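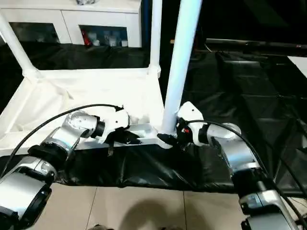 Figure 3. White tubular stand, lower section: bottom bar, thick upright and corner joint.

3.2 Frame geometry and joint stiffness

Lightweight stands of the type shown in Figure 3 carry most of their vertical load through a single thick upright, which meets the bottom bar near its middle. A thinner upright and a sloping side pipe limit sway. Usman and Garba treated the lower joint as rigid; our measurements at Jurkumthorpe do not support this. Under repeated side loading the joint at the foot of the upright loosened first, and the corner joint followed much later - in several units it did not loosen at all.

Each stand was loaded at the top of the upright for 4,000 cycles, with play at the foot recorded at 2,000 cycles and again at the end. One unit was withdrawn at 3,441 cycles after the bottom bar split along its length. It is left out of Table 2 but kept in the failure counts. Loads were applied by hand lever in the first series and by the Adetti bench in the second, and the two series are reported separately.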